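Unexpected Protective Stops During Low Grasps on a Tabletop Arm

Final project report, Robotics Laboratory II
Group members: Ngozi Amadi, Fredy Cáceres, Theda Rieger
Supervisor: Wálter Mosquera
Submitted October 17, 2026

1. Summary

The group was assigned a pick-and-place task with a seven-joint arm and a two-finger gripper. During the first block of trials the arm went into protective stop 17 times while moving down to grasp an object on the table. This report covers how the fault was found, what caused it, what was changed, and what remains open. The original goal of the project, a comparison of two grasp planners, was dropped after the second week with the supervisor's approval.

2. Background

The arm is controlled from a desktop computer through the vendor's driver. Grasp targets are computed by a program called Zarside, written by an earlier group and maintained by Jairo Betancur. Zarside takes a depth image, picks an object, and returns a gripper pose in the coordinate system of the table. A second program, Dosotport, turns the pose into a joint trajectory and sends it to the driver at a fixed rate.

The driver stops the arm if the estimated force at the tool exceeds a set limit. Recovery from such a stop is manual. The operator checks the workspace, lifts the arm in hand-guiding mode, clears the error, and restarts both programs. The lab rules require a second person at the stop button whenever the arm is powered.

3. Description of the fault

The first block had 303 grasp attempts. All 17 stops fell in the last part of the downward motion. None occurred while the arm was carrying an object or returning to its start pose. The driver reported the same message every time, a force limit violation along the vertical axis of the tool.

The stops were not spread evenly. There were none on the first day. They began on the second day and became more frequent in the afternoon sessions. At first the group took this for a heat effect in the joint torque sensors, and two days were spent on warm-up tests that showed no useful difference.

One stop was more serious than the others. The gripper came down off center on a rigid object, the object rolled out from under one finger, and the finger struck the tabletop. The left fingertip pad was torn and had to be replaced. No one was inside the marked area. An incident form was filed the same day. 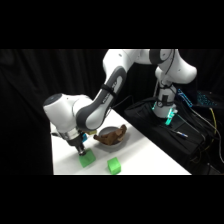 The depth of the final approach is set by one number in Zarside, the table height offset. The program subtracts this offset from the measured top of the object to decide how far the fingers should travel. An error of a few millimeters has different results for different objects. The brown plush toy in the gray bowl gives way under the fingers, so a low target costs nothing and the driver sees only a small force. The green blocks do not give way. With the fingers down on top of a block, any remaining downward travel in the trajectory is converted directly into force at the tool, and the limit is reached within a few control cycles. This explained why the log showed no stops at all for soft objects, a pattern the group had missed while it was sorting the data by time of day.

4. Finding the cause

Once the stops were sorted by object type, three possible causes were left: a wrong table height, a bad depth reading, or a delay between the two programs.

4.1 Table height

The height was measured by hand-guiding the closed gripper to four points on the table and reading the tool position. The stored value was too high by 4 mm at the front edge and correct at the back. The table had been shifted on the evening of the first day to make room for another group, and it had been put back without being leveled. A table height stored too high should make the gripper stop early, so this error could not cause the stops alone.

4.2 Depth reading

Depth values on the top faces of the blocks were compared with a ruler measurement. The error was within 2 mm for all positions tested. The group considers this acceptable for the task.

4.3 Delay

Dosotport writes a time stamp for each command it sends. In the stopped attempts, the log showed a gap shortly before the error, followed by several commands sent close together. The longest gap was 829 milliseconds. During a gap the driver holds the last position. When the commands arrive together, the arm tries to catch up, and the downward speed at contact is well above the planned value.

The gaps were traced to the logging function. Each attempt was appended to one file, and the whole file was read back and rewritten every time. The file was small on the first day and grew with every session, and the write time grew with it. The function ran in the same thread as the command loop.

4.4 Combined effect

Theda Rieger found that Zarside had a correction term for low objects, added in March, which lowered the target further when the measured object height was less than expected. With the table height stored too high, every object appeared shorter than it was, and the correction was applied when it should not have been. The low target and the late commands together account for all 17 stops. In replay with only one of the two errors present, the planned contact force stayed under the limit, although by a small margin.

5. Changes made

The table was leveled and its feet were marked with tape. The height offset is now measured at the start of each session and the program refuses to run if the value is older than one day. The correction term was removed.

Logging was moved to a separate thread with one file per attempt. Dosotport now cancels the motion if the gap between two commands is longer than 10 milliseconds, and the arm decelerates to a halt in place. The approach speed over the last part of the descent was cut in half.

6. Results after the changes

The second block repeated the same object set and positions. No protective stops were recorded. The new gap check canceled two motions, both while a backup job was running on the computer. Grasp success on rigid objects did not change by an amount the group can call meaningful. Cycle time is longer due to the lower approach speed.

7. Open points

The command loop still runs on a general-purpose operating system without real-time scheduling. The gap check limits the effect of a delay but does not prevent it.

The force limit in the driver was left at the value found at the start of the project. It is not known who set it or on what basis. Fredy Cáceres asked for the risk assessment of the cell and received a version that describes the previous gripper. The supervisor has been informed, and the document is to be revised before the next group starts.

The torn fingertip pad was kept and is in the drawer below the stop button, labeled with the attempt number. Replacement pads are ordered through the Skorncombe catalog. There is one spare left.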